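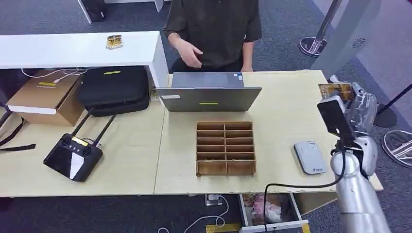 Antihistaminiques : à Rirkiver, les pharmaciens invitent à relire la notice avant le retour des pollens

Le 7 avril 2021

Avec les premiers bouleaux en fleurs le long du canal, on recommence à éternuer un peu partout à Rirkiver, et la pharmacie Pemgate, que beaucoup d'entre vous connaissent pour son vieux comptoir de la place du Marché, a choisi cette semaine pour lancer sa petite campagne de printemps sur les antihistaminiques. L'idée est née en décembre, pendant une soirée d'échanges entre officines du canton, et elle tient en peu de mots : aider les habitants à s'y retrouver entre la cétirizine, la loratadine et les molécules plus anciennes, celles que l'on garde parfois depuis des années au fond d'une armoire.

Une brochure de 8 pages, tirée à 2 000 exemplaires, est disponible gratuitement à la pharmacie, à la mairie annexe et au centre de santé de Hundari. Elle a été rédigée par Danish Dhanial, pharmacien adjoint, et relue par le docteur Devendra Kashyap, médecin généraliste, qui reçoit chaque printemps son lot de patients aux yeux rouges et au nez qui coule (et qui, soit dit en passant, n'est pas épargné lui-même !).

« Les gens arrivent en demandant lequel est le plus fort, et je comprends très bien la question, mais je commence toujours par leur demander comment se passe leur journée », raconte Danish Dhanial. « Est-ce qu'ils conduisent ? Est-ce qu'ils travaillent en hauteur ? Est-ce qu'ils prennent déjà quelque chose pour dormir ? Ensuite seulement, on parle de la boîte. »

La cétirizine et la loratadine appartiennent toutes deux à la deuxième génération d'antihistaminiques. Elles se prennent en général une fois par jour chez l'adulte et soulagent les éternuements, les démangeaisons et l'écoulement nasal. La première agit souvent un peu plus vite, mais elle provoque aussi une somnolence chez certaines personnes ; la seconde est d'ordinaire mieux tolérée de ce côté-là, même si les réactions varient beaucoup d'un patient à l'autre. Quant aux produits de première génération, ils endorment nettement plus, peuvent donner la bouche sèche et conviennent mal aux personnes âgées, de même qu'à celles qui souffrent de certains glaucomes ou de troubles de la prostate.

Le docteur Kashyap insiste de son côté sur les mélanges. Plusieurs remèdes contre le rhume vendus sans ordonnance contiennent déjà un antihistaminique, et il n'est pas rare qu'un patient en prenne 2 à la fois sans le savoir. « Apportez vos boîtes, même entamées, même celles dont vous avez un peu honte », dit-il gentiment. L'alcool, lui, est à éviter pendant le traitement, tout comme l'ajout d'un somnifère sans avis médical.

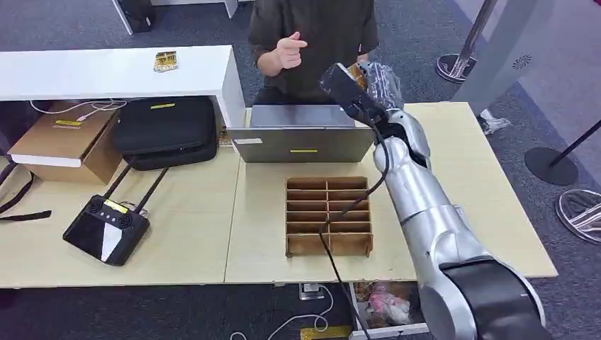
Peut-on passer de la cétirizine à la loratadine en cours de saison ?

C'est possible chez la plupart des adultes, en remplaçant simplement la prise du lendemain par l'autre produit, sans jamais prendre les deux le même jour. Les personnes enceintes ou qui allaitent, ainsi que celles qui ont une maladie du foie ou des reins, demanderont d'abord conseil à leur médecin ou à leur pharmacien, car la dose doit parfois être adaptée.

La brochure consacre aussi une double page aux enfants, pour qui la forme et la dose dépendent de l'âge et du poids, et une autre aux gestes du quotidien : aérer tôt le matin ou tard le soir, se rincer les cheveux avant de se coucher, ne pas faire sécher le linge dehors les jours de grand vent. Rien de bien neuf, reconnaît Danish Dhanial, mais quand on a passé une mauvaise nuit, on est bien content de retrouver tout cela au même endroit.

Une version destinée au quartier de Lã, imprimée en gros caractères, suivra dans le courant du mois ; environ 500 exemplaires sont prévus. Les habitants qui ne peuvent pas se déplacer peuvent la réserver par téléphone auprès de la pharmacie, aux heures d'ouverture habituelles, et elle leur sera glissée avec leur prochaine livraison de médicaments.

On rappellera enfin qu'une gêne pour respirer, des sifflements dans la poitrine ou un gonflement des lèvres ou du visage ne relèvent pas de l'automédication. Dans ces cas-là, il faut appeler les secours sans attendre. Et pour un rhume des foins qui dure malgré un traitement bien suivi, le docteur Kashyap recommande une consultation, les sprays nasaux à base de corticoïdes donnant souvent de meilleurs résultats sur le nez bouché que les comprimés seuls.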